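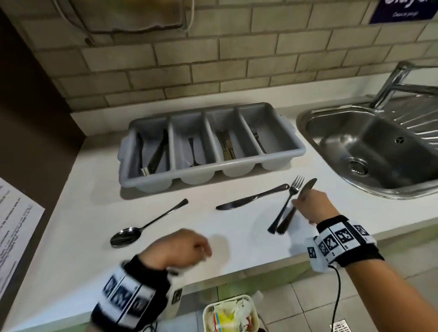
Spent the afternoon at the Nerthorpe open day. They teach robots kitchen chores, and for one day they let people in to watch how it's done. Notes in order, as I typed them on the bus home.

1. Sign-in was at the side door. Badge, a sheet about cameras, then upstairs. Marion Semple ran our group and kept it moving. She asked us to stay behind the line on the floor and not talk during a take.

2. The first stop was the kitchen. The job today was silverware: forks, knives and spoons on the counter, a gray tray at the back with four compartments. A person does the sorting and the arm is supposed to learn from it later.

3. Whoever is working wears a band on each wrist printed with black and white squares. Marion said the software uses the squares to work out where the wrist is and which way it's turned. Fingers are a separate problem and a harder one.

4. One complete run of a chore is called an episode. They have 2,532 for the kitchen so far. 1,436 of those are silverware, which surprised me. I would have guessed dishes.

5. Dirceu Trindade does the checking. He plays each episode back and throws out the ones where the tracking slips. He threw out 295 last month. Shiny metal gives him the most trouble, and two pieces held in one hand is the next worst.

6. Someone asked why they don't use plastic forks then. He said people don't own plastic forks. Fair enough.

7. Tidying up counts as part of the work too. Trash gets picked up and dropped in the bin by hand with the bands still on, and it goes in the same set as the silverware.

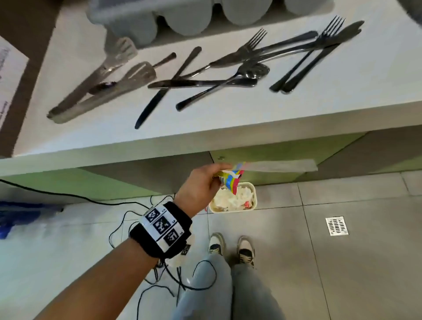 Got this from a reader while I was posting: Does the robot copy the person's exact movements?
It learns from a lot of runs together, so what it does is closer to a blend of them. If the tray has moved since the last run, it has to adjust, and a straight copy would miss.

8. Next room was the arm itself. Hoi-yan Chien had it picking up spoons and setting them in a tray. It got four in, dropped one, and then stopped with an error. She restarted it and it got the dropped one on the second try.

9. It's slow. A spoon took longer than I would take to do the whole tray. Hoi-yan said speed is next year's work and the grip is this year's.

10. The software that lines everything up is called Flernero. They wrote it in house. We got a short look at it on a monitor, mostly graphs. I didn't follow all of it.

11. Coffee was in the hallway. The talk after it was canceled, so we got extra time for questions instead. I asked about drawers. They want 1,000 drawer episodes before they try it on the arm, and they start recording in September.

12. No signup needed for the next open day, just turn up before the doors close at four. Parking is bad. Take the bus.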